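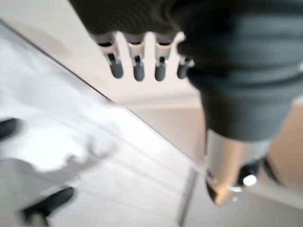

A reader of the first edition wrote in to say that she had set up her monthly gift for the temple kitchen twice by mistake, and could we please put the part about checking first at the top. Done! It's step 1 now.

4. Setting Up a Recurring Offering

Olluvo lets a devotee, a family or a whole study circle sponsor a regular offering at the Tranbridge temple: flowers, lamp oil, the evening meal, or the Lâm fund for visiting singers. It takes a few minutes and it's a lovely thing to have running quietly through the year.

1. Sign in and open My Offerings. If you see a line marked Active, you already have one running. Tap Edit to change it and skip to step 4.

2. Tap New Offering and pick a service. The list changes with the festival season, so have a look even if you know what you want. There are some real treats in January!

3. Choose how often: weekly, monthly or once a year on a date you set. Yearly is great for birthdays and for remembering someone in the family.

4. Enter the amount. The smallest recurring gift is 10 dollars and the largest you can set up online is 2,000. For anything above that, use the Call Me Back button on the same page.

Note: A full evening meal is 198 dollars. You can share one with friends by tapping Split and sending them the link. Each person pays their own part, and the meal is booked when the last part comes in.

5. Type the name or names to be read out at the morning service. You have 30 characters, including spaces. Accents and non-English letters all work fine, so please spell names the way the family spells them.

6. Check the summary page and tap Confirm. A receipt goes to your email.

Caution: Don't tap Confirm again if the page is slow. Wait, then look in My Offerings. A second tap can create a second offering.

Caution: Changes made after 6 p.m. take effect with the next payment after the one already due.

Pausing an offering

Open the offering, tap Pause and choose a restart month. Your names stay saved, and you can restart early whenever you like.

If your temple receives gifts through Drarnar, the Pause button is under Account instead. Everything else in this section works the same way.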